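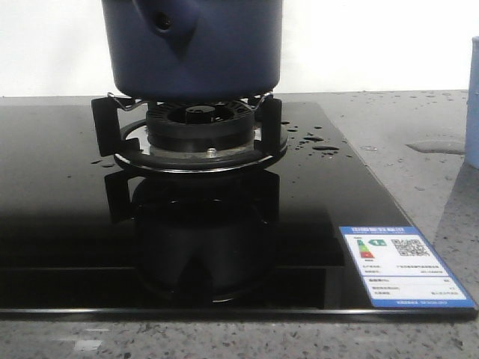
## 4. Using the kitchen at Dedar

Read this section before you cook for the first time. It covers the gas hob, the wall shelf, the bowls and pans, and the cups. The oven and the fridge are in section 5.

### 4.1 Lighting and cleaning the hob

1. Open the window a little.
2. Check that the burner cap is level. A cap that has been put back crooked gives an uneven flame.
3. Put the pan on the supports, with its base over the middle of the burner.
4. Push the knob in, turn it to the large flame and press the ignition. Hold the knob in until the flame stays on by itself.
5. If the burner doesn't light, turn the knob off, wait a minute and try again.

**Caution:** The pan supports stay hot after the gas is off. Don't lift them or wipe near them until they have cooled.

**Caution:** If you smell gas and no burner is on, turn off the tap in the tall cupboard, leave the window open and ring Ashraf Saber. His number is on the inside of the cupboard door.

When the hob is cool, wipe the black glass with a damp cloth and then a dry one. Water left on it dries into marks. Don't use scouring powder or the green side of the sponge. Leave the energy label on the glass.

### 4.2 The wall shelf

The black shelf is fixed flat to the wall and has a lip along the front. Keep light things on it, such as packets of tea and spice jars. The limit is 2 kg for the whole shelf. Nothing heavy should be rested on the lip.

To clean it:

1. Empty the shelf on to the worktop.
2. Wipe the inside, then the metal rail, then the lip.
3. Wipe the wall underneath with plain water. The paint is matt and bleach will stain it.
4. Dry everything before you put things back. 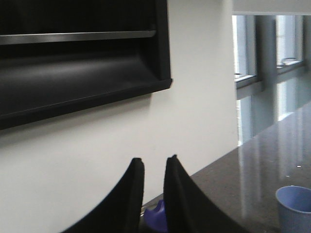
### 4.3 Bowls and pans

The plastic bowls are for mixing and serving cold food. They are not for the oven or the hob.

1. Wash bowls by hand in warm water with a little washing-up liquid.
2. Scrape out anything stuck to the bottom with a wooden spoon. A knife will scratch the surface.
3. Keep plastic well away from a lit burner.
4. Stack the steel things first, largest at the bottom, and put the plastic bowls in last.

**Note:** A bowl that has been pushed down hard into a steel one can stick. Twist it gently and lift from the rim.
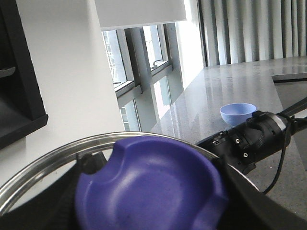
### 4.4 Cups and the worktop

1. Empty cups into the sink before you leave the kitchen.
2. Clean ribbed cups with the soft brush, working up and down the ribs. A cloth slides over them and leaves the dirt behind.
3. Fill to no more than 250 ml if you are carrying a cup upstairs.
4. Wipe the worktop from the wall towards you. Crumbs are hard to see against the speckled pattern, so feel for them with your hand.
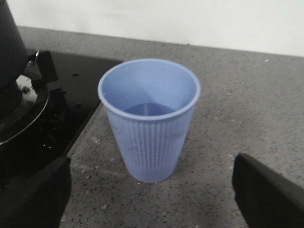 **Rosalba Messina**
House manager, Dedar

Please tell me about chips, cracks and anything that has stopped working, even if it was like that when you arrived. Spare cups and bowls are in box 17 in the store, and Rodel Espiritu has the key in the mornings. The hob will be serviced in July, and the gas will be off for two hours while that is done.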